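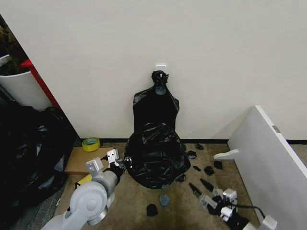
Oficina comunitária Drolon – chamada para participantes: arrumar, separar e forrar

Estão abertas as inscrições para a nova ronda da oficina Drolon, dedicada às pequenas tarefas de casa que toda a gente faz e de que pouca gente fala: trocar o saco do lixo, recolher restos do chão, dar um sítio a cada rolo de fita e a cada pedaço de cartão. Procuramos pessoas com vontade de passar algumas tardes connosco a experimentar, discutir e melhorar estas rotinas, com as mãos na massa e muita conversa pelo meio.

A ideia nasceu de uma queixa da Védís Ingvarsson, que coordena a casa: gastávamos sacos a mais, rasgávamos metade ao abri-los e acabávamos sempre com aparas de plástico preto espalhadas pela alcatifa. Começámos a anotar o que fazíamos, a comparar maneiras de o fazer, e o assunto revelou-se muito mais interessante do que esperávamos! Na ronda anterior passaram pela sala 72 pessoas, entre estudantes, reformados, pais com filhos crescidos e uma equipa inteira de limpeza de escritórios que nos ensinou imenso.

O que se faz nas sessões

Cada sessão dura duas horas e decorre numa sala alcatifada, sem mesas, com o material no chão e junto à parede. O trabalho é feito de pé, de joelhos ou sentado, como cada um preferir – temos almofadas para os joelhos, e usam-se muito.

Trabalhamos sobretudo com sacos pretos. Um fica pendurado na parede, atado a um pequeno gancho adesivo branco, e serve para os restos. O outro é para forrar o balde. Parece simples, e há quem o faça num instante, mas experimentem meter um saco grande num balde pequeno sem que as dobras saltem por cima da borda e caiam para os lados. 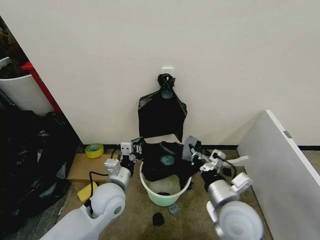

Há várias escolas de pensamento sobre isto. O Gayan Roy, que orienta as tardes, defende que se deve assentar primeiro o fundo e só depois virar o plástico para fora. A Brynhildur Steinarsdóttir prefere começar pela borda e deixar o peso do lixo fazer o resto. Queremos ouvir a terceira escola, e a quarta, se existirem. No fim de cada sessão apanham-se os bocadinhos que ficaram na alcatifa, guarda-se a fita e arruma-se o cartão, e isto também faz parte do programa.

Para além dos sacos, há uma parte dedicada aos ganchos (onde colar, a que altura, como tirar sem levar a tinta atrás) e outra à separação de embalagens. Quem quiser pode trazer um problema de casa para o grupo resolver. Já tivemos gavetas que não fecham, despensas sem luz e um armário debaixo do lava-loiça que ocupou uma tarde inteira e deu uma bela discussão.

Quem procuramos

Qualquer pessoa com mais de 18 anos. Não é preciso experiência nenhuma, nem ser especialmente arrumado; gostamos muito de receber gente desarrumada. Pedimos apenas que compreenda português falado e que possa vir a pelo menos duas sessões, para haver tempo de experimentar uma coisa em casa e voltar para contar como correu.

Se tiver dificuldade em baixar-se ou em trabalhar ao nível do chão, diga-nos na inscrição. O balde pode subir para um banco e o gancho pode ser colado mais acima.

Temos lugar para cerca de 100 participantes ao longo da ronda, distribuídos por grupos pequenos. As sessões começam em dezembro, com turnos de manhã e ao fim da tarde.

O que oferecemos

A participação é gratuita. Há chá, café e bolo no intervalo, reembolso do bilhete de transporte e um caderno com as soluções que forem saindo dos grupos, enviado a todos no final da ronda. O Mutua Masanja trata da edição do caderno e aceita de bom grado desenhos, esquemas e receitas de bolo.

O que trazer

Roupa confortável e meias limpas, pois os sapatos ficam à entrada. Luvas há cá, mas quem tiver as suas de preferência pode usá-las. Cabelo comprido convém vir apanhado.

Como se inscrever

Deixe o seu nome, um contacto telefónico e o turno preferido na receção do espaço Nuvitier, ou ligue para a extensão 1516 e peça para falar com o Vilhjálmur Bundgaard. Conte também, em duas ou três frases, qual é a tarefa doméstica que mais lhe custa e a que mais gosto lhe dá. Lemos tudo, e é com essas respostas que formamos os grupos.

Pode inscrever-se com um amigo, um vizinho ou alguém da família. Se quiserem ficar no mesmo grupo, indiquem-no os dois. A confirmação é feita por telefone, com a morada da sala e a hora da primeira sessão.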